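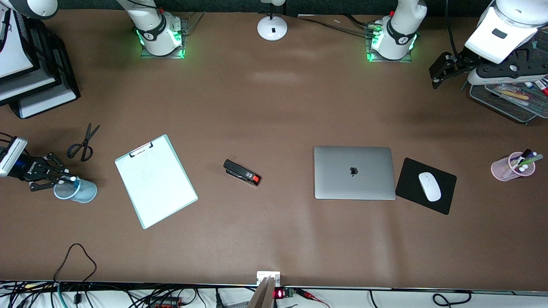 Desta Belay asked at the March review whether the grant was meant to buy furniture or to change the way desks are kept, and requested that this report answer the point directly. The response of the Prakimwood office is that the larger share has gone to the second purpose. Purchases to date are limited to small storage items, and the remaining funds have supported staff time for sorting, labeling and follow-up visits.

Progress in the reporting period

The shared worktable on the Khurana floor was the first area addressed. Its surface is now covered in smooth brown paper, which can be replaced when marked. Stacked black document trays stand at one end for papers in progress. Pens, markers and small tools are kept together in a gray wire-mesh desk tray, and a white desk lamp serves the far side of the table. Items still lying across the middle of the table, a pale blue plastic cup among them, are sorted at the close of each working session.

A total of 50 staff members have attended the introductory session, against a target of 100 for the full grant period. Attendance was lower than planned in the Vumby annex, where the session coincided with the annual stock check. Two further sessions have been scheduled there.

Expenditure

Supplies were ordered through Stuvero under the existing purchasing agreement. Spending on trays and desk organizers stands at $600, within the approved line. No transfer between budget lines is requested.

Matters outstanding

The retention rule for loose paper has not been settled. Staff in accounts wish to keep signed originals at the desk until month end — the records office would prefer that they be filed on receipt. A draft rule has been circulated and comments are awaited.

Labels on the lower document trays also require revision, as the present wording does not match the filing plan. Corrected labels will be issued before the annex sessions begin. The next report will include attendance figures for Vumby and the final text of the retention rule.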